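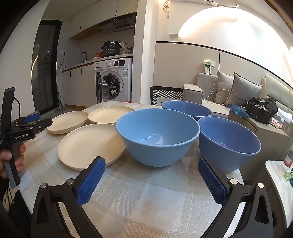 ## 第 3 章 摆放、叠放与收纳

终于到最有意思的一章了！前两章讲的是开箱和首次清洗，从这一章开始，Sodby 家用盘碗就可以正式上桌啦。奶白色的圆盘配蓝色的陶瓷碗，放在灰白格子的桌布上特别好看，我们试过好几种桌布，最后还是最喜欢这一块。

本章适用于 6 件装（圆盘和碗各一半）。如果您买的是 Prekix 加大装，请先看 3.6 节，再回到这里。

### 3.1 开始之前

- 盘碗已经按第 2 章洗过，并且完全晾干。
- 桌面已擦净，没有饭粒、沙粒之类的硬颗粒。
- 准备一块干的软布，棉的就很好，旧毛巾剪一块也行。

> **注意：** 刚从冰箱里拿出来的碗，请在室温下放 30 分钟再盛热汤。温差太大时，陶瓷容易开裂。

### 3.2 铺桌布

1. 把桌布抖开，先对齐离您最近的桌边。
2. 从中间往两侧抹平。格子布有个大好处：线条歪没歪，低头一看就知道！
3. 检查四周垂下来的长度。家里有小朋友的话，垂边尽量短一些，或者用桌布夹固定。
4. 用手掌在准备放碗的地方按一按，底下如果有硬褶，拉平再继续。

**提示：** 桌布刚洗完皱得厉害，可以趁微潮铺上，过一夜会服帖很多，连熨斗都省了。不过请等它干透再放盘碗。

### 3.3 摆盘

圆盘边缘略高，能兜住一点汤汁，红烧的菜也可以放心装。摆的时候先盘后碗，顺手得多。

1. 双手托住盘底，把最大的盘子放到靠近主要用餐者的一侧。
2. 其余的盘子往后放，和大盘错开一点。不用排成直线，稍微散开反而更自然，夹菜的时候也不容易碰到袖子。
3. 盘与盘之间留出一指宽的空隙。
4. 轻推盘沿，确认不晃。如果晃，多半是桌布底下有褶，回到 3.2 第 4 步。

> **小心：** 不要拖着盘子在桌布上走。桌布会跟着盘子跑，旁边的东西也会一起跑（编写组的 Kojo Alhassan 为此赔过一壶茶）。要挪位置，请拿起来再放下。

### 3.4 摆碗

碗的外壁有细细的凸纹，摸起来很舒服，手上沾了水也好拿一些。

1. 先放最大的碗，位置在桌子中间、紧挨着盘子。汤、沙拉、一大碗凉面都归它。
2. 另外的碗分别放在它的后方和侧面，离桌沿至少留一个手掌的宽度。
3. 转动一下碗，让凸纹上最喜欢的那一面朝向自己。这一步完全没有实用价值，但是我们每次都做！
4. 碗里落了灰或者有水印，用软布顺着一个方向擦。内壁有釉光，在灯下能映出亮点，有没有擦干净一眼就看得出来。

**左撇子用户：** 把 3.3 和 3.4 左右对调即可，步骤顺序不变。

**人少的时候：** 一个人吃饭，一盘一碗就够了，剩下的留在柜子里。两个人吃，推荐大盘放中间共用，一人一只碗，洗起来也快。

### 3.5 饭后叠放

盘归盘，碗归碗，请不要把碗扣在盘子上一起端走，Adwoa Ankrah 在售后信箱里收到的磕碰照片，很多都是这么来的。

1. 把剩菜倒干净，用厨房纸抹掉油。
2. 盘子从大到小往上叠，大的在底下。
3. 碗也一样，大碗在下，小的坐进去。放的时候听到“咔”的一声就停手，拿起来看看是不是歪了。
4. 先端盘，再端碗，分两趟走。
5. 水槽里先铺一块湿抹布，再把盘碗放进去。水龙头比较低的厨房，请把盘子斜着送进水槽，避免盘沿撞到龙头。

> **小心：** 碗里的水没有擦干就叠起来，隔天可能会吸在一起。遇到这种情况不要硬拔，也不要用刀撬。把外层的碗浸在温水里，里层的碗放一点凉水，等几分钟，再轻轻转动。

### 3.6 放进橱柜

叠好的碗高大约 182 毫米，收进吊柜之前请量一下层板间距，并多留一点伸手的空间。装不下的话，把大碗单独放，其余的叠在旁边，也很整齐。

1. 在层板上铺防滑垫，Lu 系列附送的那种可以直接剪开用。
2. 盘子放在下层，拿取的高度最好不超过肩膀。
3. 每两只盘子之间垫一张厨房纸或者软布。
4. 碗口朝上，不要倒扣。倒扣虽然防灰，碗沿却会受力。
5. 关柜门之前，看看有没有哪只碗伸出了层板。

加大装多出来的盘子较重，请单独叠一摞，不要压在基本款上面。

### 3.7 常见情况

| 情况 | 处理办法 |
|---|---|
| 盘子在桌布上轻微晃动 | 抹平桌布，再换个位置试试 |
| 碗内有灰色细痕 | 多为勺子留下的金属痕，用小苏打糊轻擦 |
| 凸纹缝隙里有酱汁 | 温水浸泡后，用软毛刷顺着纹路刷 |
| 盘沿有小缺口 | 停止使用，并按第 5 章联系售后 |
| 奶白色盘子染上咖喱黄 | 尽快清洗，晾在通风处，几次之后会变淡 |

最后一条是 Hagos Negussie 的亲身经验。他做咖喱做得非常勤快，盘子用到现在颜色还是很漂亮！

### 3.8 想换个摆法？

当然可以，请尽情试！把大碗挪到盘子后面，前面就能空出一块放面包或者茶壶；换上 Clallow 的素色桌布，蓝色会显得更深一点。只要碗盘离桌沿够远、底下平整，怎么摆都行。

盘碗进微波炉和洗碗机的限制，见第 4 章。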